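Going to post our working rules for the robot cell here. A few people asked after I mentioned them in September. They are house rules, so check them against whatever your own site requires.

1/ One task per setup. If the job is ties into the tray, the job is ties into the tray. Wire sorting gets its own setup and its own sheet. We call the sheet an Iltard, after the folder it used to live in.

2/ Cable comes first. Before a run starts, look for anything hanging or lying in the space the fingers move through. A hanging cable gets tied back or written on the sheet. Somkiat Suwannarat checks this on the morning shift and I do it in the afternoon.

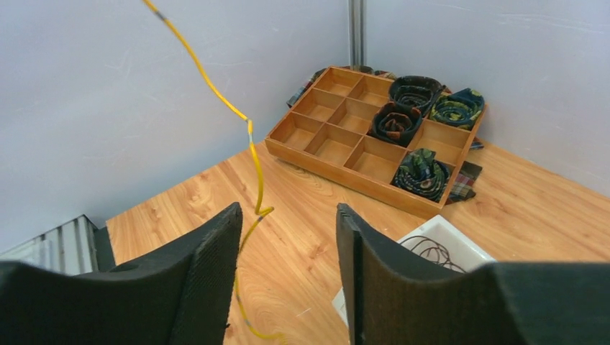
No. 8

3/ Tray rule. One rolled tie to a compartment, rolled tight, spiral facing up. Empty compartments are fine. Do not fill them to make the tray look finished.

4/ Fabric under the tray goes on the sheet too. It can lift a corner, and a tray that rocks will throw off the placement. Write down which side it is on.

5/ Speed. We stay at 30 percent for any new task until it has 91 clean cycles. Gastix, our other site, uses a lower count. We talked it over and kept ours.

6/ Wire is harder than ties. It snags, it springs back, and a pull on one strand moves the rest. The rule is pinch, pause, then lift slowly. If a second color comes up with the first, stop and set it down.
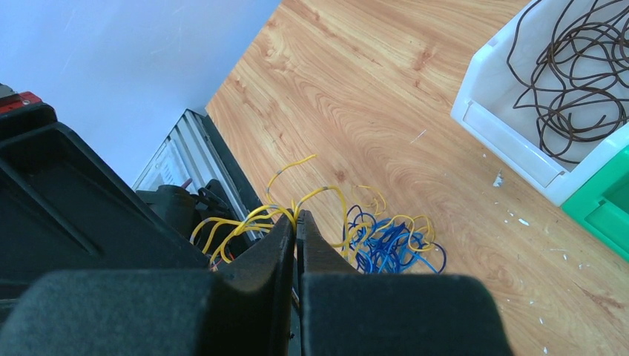
Yellow wire between the fingers, blue wire to the right.

7/ Bins. Keep the open lip facing the work. Brown wire goes in the white bin. If loops come up over the side, push them down before the next run.

8/ Sweep between setups. Small scraps get into the finger pads and you lose grip. Check the pads at the same time and log any wear.

9/ Hands stay out unless the arm is in hold. Say "hold" out loud, wait for the answer, then reach. Same rule for visitors. Lindgren had this posted by the door at the old shop and we copied it word for word.

10/ After 3 failed picks in a row the operator stops the run and writes down why. No restarting from the panel without a note.

The Ero version of the sheet has a box for the note now. I will post it once the column widths are fixed.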